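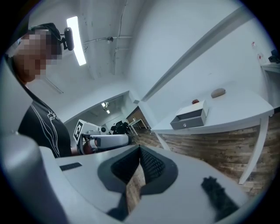 Members are asked for their views on moving our shared archive from Kusuma to Tedik before the present contract ends in March. Kusuma charges by the volume stored, and our volume has grown beyond what was planned. A small black camera clipped to a headband can fill a storage account as readily as any payroll system, and video now makes up the greater part of ours. Tedik has quoted 191 a month for the same volume, against the 228 we pay at present.
Posted by: Leonora Mangubat

Reply from: drarkeo_hosting
I would advise against comparing the monthly figures alone. The Tedik quotation excludes the charge for taking data out. Our department restored 426 files in one month and the saving was lost.

Reply from: Pacita Aquino
With respect, I disagree. A department that restores files at that rate should not be holding them in an archive tier. For most members the Tedik terms remain the better ones.

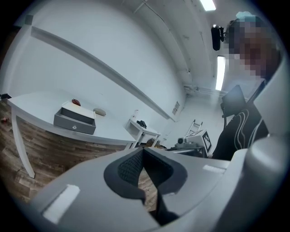 Who pays the transfer charge if we leave Kusuma early?
The member organisation pays it, under the exit terms of the contract, and it falls due with the final invoice.

Reply from: drarkeo_hosting
I accept the point about tiers. I do not accept that "most members" has been shown. Pidatham left Tedik after one year, and the reasons should be heard before anything is signed.
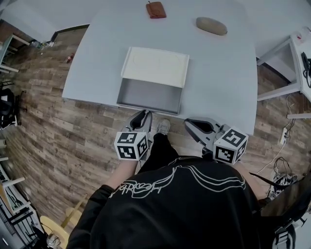

Two hand-held grippers with marker cubes, at the light grey table.

Reply from: Leonora Mangubat
I have written to Pidatham and will post their answer in this thread. Almost 50 members have yet to state a preference. Please do so by reply and not by private message.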